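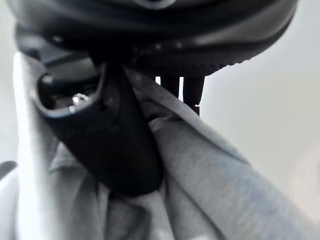
Gomero cable tower for a garage gym - worth it?

Filteo
Seller wants 3,484 for a used one. Says the pulleys are like new. I doubt it.

mandon_lifts
They all say that. Ask for the cable date. Mine frayed inside 24 months - light use, too.
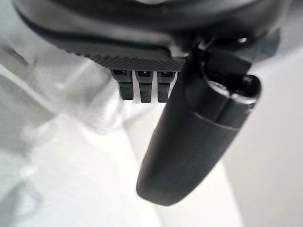
And the seat pad went before the cable did, so I wouldn't trust the warranty talk either.

inthanon3
Disagree. Mine's fine. You probably never oiled the rods.

mandon_lifts
Oiled them every month. Next theory?

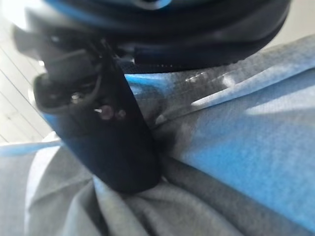
Photo: Surachet Yensuk

Filteo
Offering 1,000 less. We'll see in September.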